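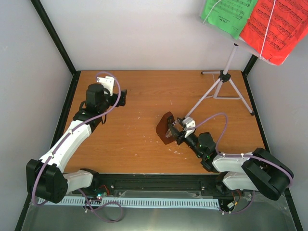
Week 2 handout: Family sponsorship and proof of funds

Read this before class. We will work through the Tundale case file together, so bring a printed copy.

A sponsor signs an undertaking to support the relative for a fixed period. The duty continues if the sponsor loses a job, moves or divorces. Students often miss this on the test.

Terms to know
Sponsor: the resident or citizen who signs.
Principal applicant: the relative who wants to immigrate.
Dependent: a spouse or child listed on the same form.

In the Tundale file the household shows savings of 3,000, nearly all of it deposited in December. An officer will ask where a late deposit came from. A gift letter helps, but the giver's bank statement should go with it.

The Magalhães file has 2 dependents, one of them studying abroad. Check the age rule on the date the application was received, and note which date you used.

Homework
Read page 16 of the course reader. Write a short cover letter for the Magalhães file, listing each document in the order it is attached. Leave the Damura file until next week. It deals with refusals and appeals.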